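Ticket 489: Bin floor and back wall marking contents
Product: Hokelia sheet-metal bin, grey
Site: Gornlow
Opened: Jul 19, 2022
Status: Open, monitoring

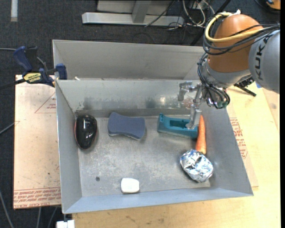

Reported problem: light-colored items come out of the bin with grey marks. The sponge and the white block are the worst. The carrot was replaced once in January for the same reason. Mouse and tape dispenser wipe clean and are not part of this ticket.

Checked first: tabletop under the bin. No transfer on a white cloth. Ruled out.

Checked second: bin floor. Scuffed all over. Dry white cloth, 3 passes, light grey residue on each. Residue does not smell of oil.

Checked third: back wall. Dark smudges on the left half and near the center. Cloth came away darker here than on the floor. Dish soap and warm water removed part of the left smudge; the center one did not change.

Action 1: washed floor and walls with Dindance neutral cleaner, rinsed, left to dry for 60 minutes. Repeat cloth test on the floor: clean. Back wall: faint grey.

Action 2: second wash, back wall only, cleaner left on for 300 seconds before rinsing. Left smudge lighter. Center smudge the same — probably in the surface and not on it. No residue on the cloth from either one.

Foil: the crumpled ball was rubbed on a clean section of floor to see if it was the source. It left a faint line that wiped off. Minor contributor at most. Keep it away from the sponge when loading.

Do not use steel wool or scouring powder. The floor has enough scratches already, and Valtonen will not accept a return on a bin that has been sanded.

Open items:
New sponge to be put in after the next wash.
Repeat cloth test on floor and back wall before closing.
Ask Valtonen for the price of a removable floor liner — the flared right wall means a plain rectangular sheet may not sit flat.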